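Anham Technical College
Introduction to Robotics, Lab Handout 9
Grasping Small Objects from a Tabletop
October 2024

Before the lab

Read the chapter on parallel and angled grippers in the course reader and bring your notes from Handout 8. Teams are the same as last time. Each team gets one two-hour slot on the Custby arm in room 532. Sign up on the sheet by the door.

What you will do

You will drive the arm by hand control, line the gripper up with an object, close on it, lift it, and place it in the tray. Every attempt is recorded. The recordings go into the class set, which stands at nearly 2000 attempts from earlier sections and will be used for the learning project in the second half of the term.

Objects for this week are the computer mouse, the tape roll and the whiteboard eraser. Start with the mouse. It is low and smooth with rounded sides, so the pads have little height to work with and a bad approach will push it away or tip it.

Approach position

Bring the arm down slowly with the gripper open. Stop when the mouse sits between the two fingers in the wrist view, a little beyond the tips, and neither finger is touching it. Check that the gap is centered before you go any lower. Most failed grasps in the last section came from one finger landing first.

The long axis of the mouse will rarely line up with the gripper. Look at the scroll wheel and the groove behind it to judge the angle, then turn the wrist until the pads will meet the long sides.

Leave other things on the table where they are, as long as there is open space around the mouse. The class set needs varied backgrounds.

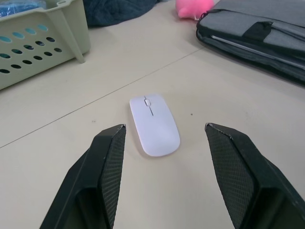 Closing and lifting

Close at the low speed setting until both pads make contact. Wait for the force reading to settle, then raise the arm straight up. Hold for a slow count of 2 before moving to the tray. If the object slips, open the gripper, back off and log the attempt as a failure. Do not delete it.

Pads and fingertips

Check the textured pads before your slot. Wipe off dust with a dry cloth only. Small scuffs on the tips are acceptable. A pad that has lifted at a corner must be reported to the lab desk before you run anything.

Log sheet

For each attempt write down the object, the starting angle of the wrist, the result, and one line on what went wrong if it failed. Use the Ostrowski log form, not the older Brellcombe one, which has no column for wrist angle.

To hand in

One log sheet per team, plus a half page from each student comparing the mouse with one of the other two objects. Say which approach angle you would choose for each and why. Due at the start of the next lab.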